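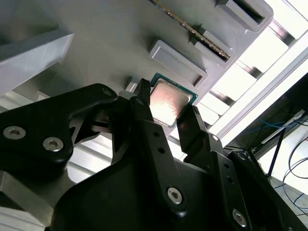

July, club notebook, 4 pm

Back on the CPU job for the Clasbridge round! Left off at 3 mm clearance over the pocket and it still caught a wall on the way down, so I went up to 5 and slowed the last bit of the move. Much happier. Grip force is at 20 percent now (any more and the chip creeps up between the fingers – found that out on the old scuffed one, luckily).

Ran the Orham script after that, the one that goes pocket to pocket. It loses its angle after a few cycles and I think it's the wrist zero, not the fixture. Whoever's in next, please re-zero before you touch anything in my offsets file!

RAM sticks can wait. Still need to print the De Smet finger pads, and the 200 grit is all gone.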